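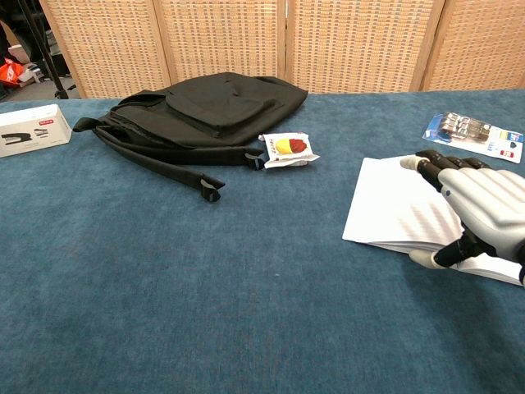 Packing trial, Lullon hand on the paper stack, with the backpack and stapler box to the left.

From: Krystyna Wieczorek
To: Handling Equipment Review list
Date: July 15, 2026
Subject: Re: Lullon hand, terms of the extended loan

Dear colleagues,

I write in reply to the message from Mr. Chmielewska, the relevant part of which is quoted here.

> Drulleck has offered to extend the loan of the Lullon hand by 24 days
> at no charge. The service plan would begin only on purchase. Before I
> answer them, I would ask the Sornden office to state whether the hand
> is suited to packing school and office supplies, and whether the
> soft table covering should be kept for the remaining trials.
>
> Ksawery Chmielewska

The Sornden office supports the extension. Our June trials comprised 92 attempts on mixed supplies, of which 32 required an operator to step in. Most of those involved soft or flat goods. Boxed items gave us little trouble. Loose straps on bags remain a concern, and we have asked Drulleck whether the grip settings can be changed by our own staff or must be changed by theirs.

Stacked paper deserves separate mention. The hand is able to lay its fingers flat across the top sheet and bring the thumb to the edge of the stack, a position the operators find easy to repeat. Lifting a full stack is a different matter, and we are not yet prepared to recommend the product for that task.

With regard to the covering, we would keep it. Imelda Bañez has pointed out that a change of surface at this stage would make the June results hard to compare with later ones. Small packets should also be tried on a smooth surface, but as a separate series.

The draft service plan provides for 3 visits a year. It does not say who pays for replacement fingertips. We request that this be settled in writing before any order is placed.

Members who wish to propose further items for the trials should write to Urszula Szulc, who is keeping the list.

Respectfully,

Krystyna Wieczorek
Sornden office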